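# Living with the dark green hallway

Sat 18 August

I have now lived with a dark green hallway for six months, and I'd paint it again tomorrow!

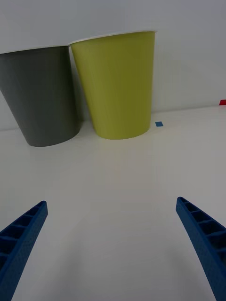 When I first told people I was going dark in the narrowest part of the apartment, I got a lot of polite silence. The hallway has no window. It borrows its daylight from the kitchen at one end and the bedroom at the other, and for years I did what every magazine told me to do and kept it white. It was never bright, though. It was just sort of beige by lunchtime, with scuffs at suitcase height.

So in February I bought four sample pots and painted big squares on lining paper, which I moved up and down the wall for a week (tape them up, don't hold them, your arms will give out). Three of the greens went muddy under the ceiling light. The fourth was Ullska, a deep mossy shade from Minavis, and I loved it at breakfast and loved it even more at ten at night with the lamp on. Done!

I took the color over everything: walls, baseboards, door frames, even the ugly little hatch to the water shutoff. This is the part I'd push on anyone who asks. In the old scheme the hall was chopped up by 4 white door frames, and your eye stopped at each one. Now it runs straight through to the bedroom, and the bedroom looks so warm and glowy at the end of it. The hatch has pretty much vanished. A friend leaned on it at my birthday and had no idea.

The ceiling I went back and forth on. I left it pale in the end, a soft pinky white, and brought it down the wall about a hand's width so there's no hard line right at the corner. It was fiddly and I said some words, but it makes the room feel taller and I'm so happy I bothered.

Then the floor. I had been saving for a proper runner, and I found one from Laitinen, 10 feet long, rust and cream stripes with one skinny line of pale blue. Rust and dark green together is delicious. I want to put it on everything now. It sheds a bit, and you do need a good grippy pad under it if you walk around in socks like I do.

Lighting was the biggest spend. I swapped the single ceiling bulb for a pair of Sura wall lights with pleated shades, and had an electrician put them on a dimmer. They throw a pool of light up and a pool of light down, and the paint in between goes almost velvety. If your budget only stretches to one thing after the paint, make it this!

The whole project, electrician included, came to $2,306. The runner and the lights were most of that. Paint and brushes were the cheap part, as usual.

A few things I'd do differently. I'd buy the more washable finish, as the flat one marks if you so much as look at it with a bag on your shoulder. I'd fill the old picture holes properly before starting (I found 16 of them, and I found the last few after the first coat). And I'd take the doors off their hinges and paint them lying down, drips and all.

Next up is the bathroom, where I'm torn between butter yellow and a really dusty lilac. The lining paper squares go up this weekend. If you've lived with either one, tell me in the comments, especially if you have a bathroom that faces north like mine!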